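Part 3: Setting Up Your Starter and Your First Loaf

If you came straight here from Part 1 because you already own a scale and a pot with a lid, welcome, you haven't missed much. Part 2 was mostly me going on about flour. The short version is that I use Barnitz bread flour for the dough and Walon whole rye for feeding the starter, and you can use whatever your store has as long as it's unbleached.

This part takes you from a dried packet of Baluyot starter to a loaf you can slice. The packet is the one I keep recommending because it's the one I know, but the steps work for a spoonful of live starter from a friend too (skip to step 5 if that's you, lucky duck).

Before you begin

Clear yourself some space. You need room for a bowl, a scale, a board, and your two elbows, and I promise the elbows matter once the dough gets sticky. I work right on the counter for shaping and keep a board nearby for the cutting and scraping.

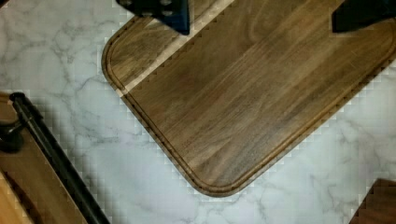
Get your jar ready too. A pint jar is too small, and I have scrubbed enough dried starter off the inside of a cupboard to be firm about this. Go with a quart. Wash it in hot soapy water, rinse it well, and let it cool down before anything living goes in.

Waking up the starter

1. Put the jar on the scale and zero it. Write the weight of the empty jar on a piece of tape and stick it on the side. Mine is 842 grams, which is ridiculous for a jar, but it's an old thick one and I love it. Knowing that number means you can always work out how much starter is in there without emptying it.

2. Tip in the whole packet of dried starter. Add 50 grams of lukewarm water and stir until the flakes soften, maybe ten minutes with a break in the middle.

3. Stir in 50 grams of rye flour. It will look like wet cement. Perfect!

4. Rest the lid on top without screwing it down and leave the jar somewhere out of drafts for a full day.

Caution: Never screw the lid on tight. Gas builds up as the starter wakes, and glass under pressure is a nasty thing to have on a shelf. A loose lid or a square of cloth with a rubber band is fine.

5. The next day, spoon out and throw away all but 50 grams. Add 50 grams of water and 50 grams of rye, and stir. Do this once a day, same time if you can. I feed mine at 7 in the morning while the coffee drips.

6. Keep going until it doubles within six hours of a feeding, two days running. A packet usually gets there in under a week. In November, in my kitchen, it took 14 days and I nearly gave up on day 9.

Note: Day three often smells like old gym socks. Day four it may do nothing at all. Keep feeding. If you see pink or orange streaks, or anything fuzzy, that's a different matter and the whole batch goes in the trash. Wash the jar and start over with a fresh packet.

Note: You can use the cast-off starter in pancakes once it's lively and smells pleasantly sour. Before that I'd toss it.

Mixing the dough

This makes two medium loaves. The finished dough weighs 1787 grams if you get every last scrap out of the bowl, and I never do. Here's what goes in:

Bread flour: 900 grams
Water, barely warm: 667 grams
Active starter: 200 grams
Salt: 20 grams

You'll need to feed the starter a bigger meal the night before, so there's enough for the dough and some left over to keep. I do 50 grams starter, 100 water, 100 flour.

7. Stir the water and starter together in your biggest bowl. Add the flour and mix with your hand until you can't find any dry bits. Cover and leave it for 40 minutes.

8. Sprinkle on the salt, wet your hand, and squeeze it through. The dough will feel like it's coming apart for a minute. Keep squeezing and it pulls itself together again.

9. Over the next two hours, give it four sets of folds, half an hour apart. To fold, grab one side, stretch it up, lay it over the middle, turn the bowl a quarter, and repeat until you've been all the way around. Wet hands, always.

10. Cover the bowl and leave it alone until the dough has grown by half or a bit more and jiggles when you nudge the bowl. That can be three hours in summer and seven in winter — go by the dough and ignore the clock.
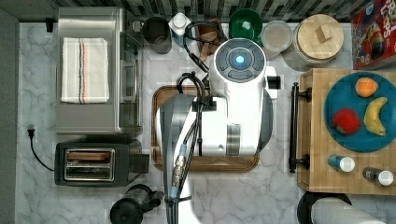

Shaping and chilling

11. Dust the counter lightly with flour and tip the dough out gently. Cut it in half with a bench scraper. I have the Brudance one with the ruler etched along the edge, and I have never once used the ruler.

12. Pull the edges of each piece into the middle, flip it over, and drag it toward you with cupped hands until the top feels snug. Let both rest 20 minutes.

13. Shape again, a little tighter, and drop each one seam side up into a floured basket. A mixing bowl lined with a floury dish towel does the same job.

14. Slide the baskets into plastic bags and put them in the refrigerator overnight. Anywhere from 8 to 16 hours is okay.

Note: Rice flour on the towel sticks much less than wheat flour. I resisted buying a bag for years and peeled a lot of dough off a lot of towels in the meantime.

Baking

15. Put your lidded pot in the oven and heat to 475°F. Give it 45 minutes, even if the oven beeps at you long before that.

16. Turn one loaf out onto a sheet of parchment and cut a slash down the top with a razor or your sharpest knife, a quarter inch deep or so. Leave the second loaf in the fridge until its turn.

Caution: The pot is dangerously hot now, lid included. Use dry oven mitts (a damp one will steam your fingers), lower the dough in by the parchment, and leave a mitt sitting on the lid handle afterward so you don't grab it bare-handed. Yes, I have done it.

17. Bake 20 minutes with the lid on, then take it off, turn the oven down to 450°F, and bake about 25 minutes more. I like mine dark. If you like yours lighter, start peeking after 18.

18. Move the loaf to a rack and wait at least an hour before you slice it. The inside is still setting, and a hot loaf goes gummy under the knife.

Putting the starter to bed

Whatever's left in the jar gets one more feeding, an hour on the counter, and then a spot at the back of the fridge. Feed it once a week. If you forget for a month, pour off the gray liquid on top, feed it every day at room temperature, and it should be bouncing again after a few rounds.

Part 4 covers flat loaves, sour loaves, loaves with one giant hole in the middle, and what to change for each. Keep a few notes on your first bake before you turn to it, mainly the room temperature and how long step 10 took.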